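True Crime TV > Series discussion > The Riroritz Lodge case (spoilers for all episodes)

kestrel_lane
Finished the last part of The Riroritz Lodge last night. Two episodes would have done it. The first one is good, with the missing guest book and the brother's phone call, and then it goes over the same evening three times with different music. Did anyone think the case against Kruger was as strong as the narrator made out?

mothballs29
I did. He had the keys, he owed money to the lodge and he lied about where he'd parked. I don't need a confession on top of that.

Pellworth
He lied about the parking because he'd been drinking. That came out at trial and the programme gives it one line. If you only watch the series you'd think he never explained it.

I watched it in bits at work between other jobs, so I may have missed some of the middle.

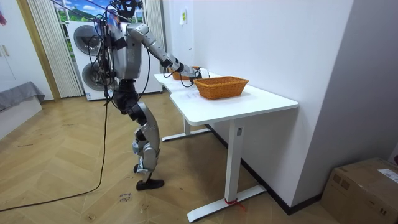

Work, mid-afternoon

The part I did watch closely was the pathologist. She gave a window of several hours for the time of death and the voice-over turned it into "shortly after ten". Those are different things.

mothballs29
The window still includes ten o'clock.

Pellworth
It also includes the time he was on the petrol station camera, 27 miles away.

kestrel_lane
I'd forgotten the petrol station. Was that in episode two?

Pellworth
Near the end of two. They show the till receipt and then go straight to an advert.

oratile_b
I've read the Vovero book on this, which came out a few years before the series. It's long and dry but it has most of the evidence list in the back. The main thing the programme drops is the second set of keys. The cleaner's set was reported missing in January and the locks were never changed. So "he had the keys" doesn't get you very far.

The book also says the police took 1092 statements and only a handful were read out in court. A lot of them would be people saying they saw nothing, but still. 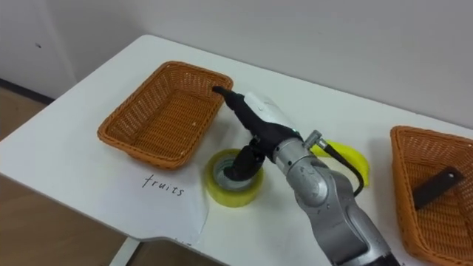

The author isn't neutral either, I should say. He corresponded with Kruger for years and is clearly fond of him. I'd read it alongside the appeal judgment if you can find it.

mothballs29
A missing set of keys doesn't mean somebody used them. The jury heard about the cleaner and convicted anyway.

oratile_b
They heard she'd mislaid them. They didn't hear that she'd reported it. The judgment deals with it in a couple of paragraphs and says it wouldn't have changed the verdict. I don't agree but that's what it says.

Sturnik_fan
Was this made by the same people who did the Sturnik ferry one? It has the same slow shots of wet roads.

kestrel_lane
Same director, different company I think.

Pellworth
Ferry one was better. They let both families talk. In this one the victim's sister gets almost 2 minutes and the retired detective is in every episode.

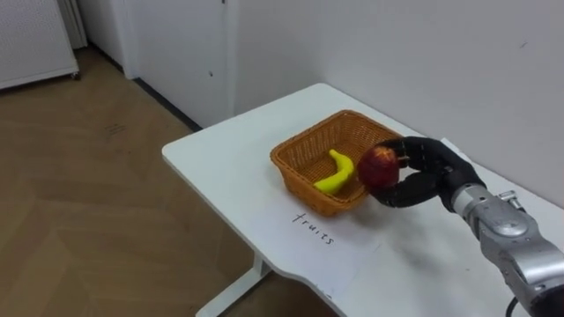 The detective also never gets asked about the interview tapes. There were gaps in the recording and the defence made a big thing of it. I kept waiting for it to come up and the credits rolled.

mothballs29
Fair enough on the tapes, I didn't know about those. I still think he did it. I'd accept that the series doesn't prove it.

kestrel_lane
That's about where I am, except I'm less sure about him. Oratile Buthelezi, if that's you on the book forum as well, do you have a page number for the cleaner's report? My library has a copy.

oratile_b
Yes, same person. It's in the notes to chapter 29, not the main text. Your library's edition may be numbered differently, mine's the paperback.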